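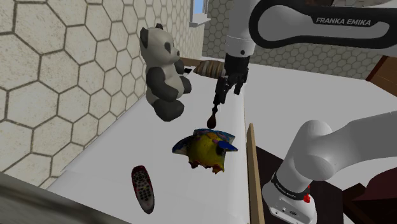 The returns shed at Trurdale, half past six in the morning. Kettle on, radio on, roller door stuck halfway up as usual. Fidelina Lozano has her coat on still and is looking at a screen, because looking at a screen is most of the job now.

She used to sort. Eleven years of it, up to 1600 items on a bad shift after Christmas, everything people send back when they change their minds. Soft toys, remotes, food that should never have been posted in the first place. Pick it up, look at it, decide, drop it in the right tote. Her wrists went first, then her shoulder.

Now the arms pick and she teaches. The rehearsing gets done in simulation before anything reaches the belt -- a made-up room, a white table, a panda and a remote and a crumpled snack bag lying about on it, and the arm having a go. Fidelina watches the goes and marks them. Good grip, bad grip, would have dropped it, wouldn't have.

"Crisp packets are the worst," she says. "A packet's never the same shape twice. I know how to pick one up, my hands know, but try telling somebody how. I sat there with a pen for a whole afternoon."

The software is from a firm called Argate and everyone calls it Enum, which is really only the name of the sorting part. Training was four mornings in June, in the canteen, with the shutters down so people could see. Some of the night shift never got theirs. They were told it would be rearranged and it hasnt been.

There were 43 people on the sorting floor before. There are 30 now. Management is keen to point out that no one was sacked, and that is true as far as it goes: a few retired, several went over to packing, the agency lot just stopped being rung. Ask on the floor and you get a longer answer.

Chunhua Bai runs the shift and did the rota for both versions of the place. She likes the quiet. She likes that she hasn't filled in a strain injury form since spring. What she doesn't like is the breaks. When it was all hands the line stopped and everybody sat down together. The arms don't stop, so breaks are staggered, two here, one there, and people eat looking at their phones.

"I've got a lad been here months and he's never had lunch with half the team. Doesn't know their names. That's not in anyone's report, is it."

Money's the other thing. Teaching pays more than sorting, roughly 40 pence an hour more, and Fidelina thinks that is a joke. So does the union rep. Argate's own people earn a good deal better for what looks, from the next chair, like very simliar work. Talks are going on. Slowly.

By eight the belt is running and she's got her coat off. There's a queue of clips to get through, short ones, and she does them fast, one finger on the key. Bad. Good. Good. On one she stops and plays it back, leans in, tuts at it like it was a trainee.

"Come in from the side," she tells the screen.

Then she marks it bad and gets on with the next one.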